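Sutlow Simulation and Robotics Laboratory
Safety and Operations Group: Minutes of the October Meeting

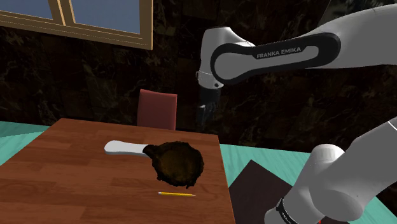

The chair, Anika Ambrose, opened the meeting at 10 a.m. A quorum was present. The agenda was accepted with one change: the report on the Funville table task was moved ahead of the budget items so that the simulation staff could return to their work afterward.

1. Minutes of the previous meeting

The minutes were approved with a correction to item 4, where "controller" should read "control software."

2. Matters arising

The revised sign-in procedure for the hardware bay is in use. The replacement of the door closer is still outstanding and was carried forward. The supplier has been reminded in writing.

3. Incident report: Funville table task

The group received the written report on the fault found in the Funville task, in which a simulated Franka arm works at a wooden table with a frying pan and a pencil on it. The task was built by the simulation section and was due to be passed to the hardware section, which planned to load the same control program on the physical arm at Slanina.

The simulation lead summarized the events. During an overnight batch, the arm was commanded to move to the handle of the pan. In 7 of the runs the gripper continued downward after the target height had been reached and passed through the tabletop. The program did not stop. Each of these runs was recorded as completed, and no alarm was sent to the operator. The fault came to light the next morning, when a member of staff replayed one of the runs to check the position of the pencil.

The cause was traced to two separate errors. First, the table had been replaced with a new model when the room was last changed, and the collision shape of the old table had been left in the file at its former, lower height. Second, the downward force limit had been turned off during an earlier test and was not turned back on. Either error alone would have been caught by the other check. The report notes that the change log had an entry for the new table but none for the force limit.

The hardware lead stated that the same program, if it had been loaded at Slanina, would have driven the gripper into a real tabletop at working speed. The arm's own protective stop would be expected to act in such a case, but the section does not accept that stop as a planned means of control. Damage to the fingers and the wrist joint would have been likely. Staff are not permitted inside the marked area while the arm is powered, and the report found no breach of that rule.

A question was raised about whether earlier results from the same room should be withdrawn. The simulation lead replied that runs made before the table was replaced are not affected. Runs made after the change will be treated as invalid until they have been replayed against the corrected file. The chair asked that this be stated plainly in the monthly report to Ciltelness, which is paying for the work, and that it be sent before any new figures are supplied.

There was discussion of the pan itself. Its collision shape is simpler than its visible surface, and one member asked if this had played a part. The report found that it had not. The group agreed that the matter should be looked at separately, as grasps on the handle may be judged too generously under the present settings.

Members also discussed who should have the authority to turn off a force limit. At present any user with write access to the task file may do so. It was the view of the meeting that this was not acceptable. A proposal to require the approval of 2 people, one from each section, was moved, seconded and carried. The simulation lead asked that his concern about delays to short tests be recorded.

Resolved:

(a) That the transfer of the Funville task to Slanina be suspended until further notice.

(b) That force limits be on by default in all task files, and that any run made with a limit turned off be marked as such in its record.

(c) That a run in which the gripper passes below the surface of the table be stopped and recorded as failed.

(d) That the collision shapes of all furniture be compared with the visible models whenever a room is changed, and that the result be entered in the change log.

Action: simulation lead, items (b) and (c); hardware lead, item (a); both sections, item (d). Progress to be reported at the next meeting.

4. Training

The refresher course on emergency stops has been offered to all hardware staff. Attendance by simulation staff has been optional. In view of item 3, the chair proposed that it be required for anyone whose programs are sent to a physical arm. Agreed.

5. Budget

The request for additional storage for replay files was approved. The request for a second operator station was deferred until the costs of power and cabling are known.

6. Other business

The hardware section asked that visitors' badges be returned to the front desk and not left in the bay.

7. Next meeting

The next meeting will be held in the same room at the usual time. The corrected task file is to be circulated to members beforehand.

The meeting was adjourned at noon.

Approved for circulation: Anika Ambrose, Chair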